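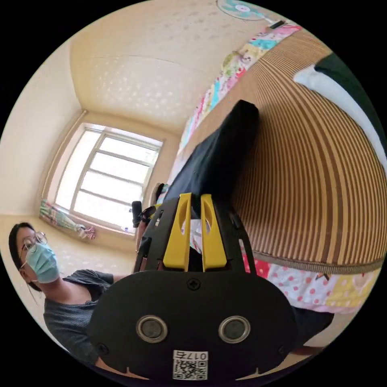

## Looking after the hand-held gripper

Mar 31, 2018

The maintenance notes kept at Stundetitz have, until now, covered the fixed cell and little else. The hand-held gripper was added to the inventory with a single page of instructions, and that page was written for a different set of fingers. The following account records how the tool is currently set up and serviced, for the benefit of readers who maintain something similar.

### Fingers

The yellow fingers are narrow and tapered, and each carries an elongated slot through its upper portion. They sit side by side in the black open-frame bracket. When they are closed by hand, the tips should meet along their full width. A finger that meets at one corner only is removed and refitted before the tool is used again.

Fingers are replaced as a pair. The present schedule calls for a change after 2000 closures, a figure taken from the Grendis workshop manual and not yet tested against our own records. The last pair came off at 149 closures with a hairline crack at the base of one slot. It is probable that the mounting screw had been overtightened, and the torque setting has been lowered accordingly.

Fabric is hard on the tips. Bed linen, quilts and cloth bags leave lint in the slots, and lint that is left in place works its way down into the bracket. A dry brush removes it. Solvent should not be used on the plastic.

### Rear plate and bracket

The small screws in the rear plate are checked with a hand driver at the start of each session. They are to be snug and no more. Threadlocker was tried for a short period and then abandoned — it made the plate difficult to remove, and two of the screw heads were damaged in the attempt.

The angled struts of the bracket are inspected for play. The accepted method is to hold the plate firmly and press each strut outward with the thumb. Any audible click is entered in the log, and the bracket is taken off for inspection the same day.

### Label

Each tool carries a white label with a QR code and its number, in this case 017. The number is entered in the log by hand as well as scanned. A worn label is replaced before the tool goes out again, and the old one is kept on the relevant log page.

### Storage and outstanding work

The tool is stored in the padded case supplied by Bíró, fingers uppermost, with nothing resting against the tips. Six spare pairs are held at Prurnness, and a further order is expected in April.

Two matters remain open. The finger mounts require a proper gauge, as closing the tips by eye gives different results with different operators. The closure count is also reset whenever the battery is changed, and the running total must then be carried over from the paper log.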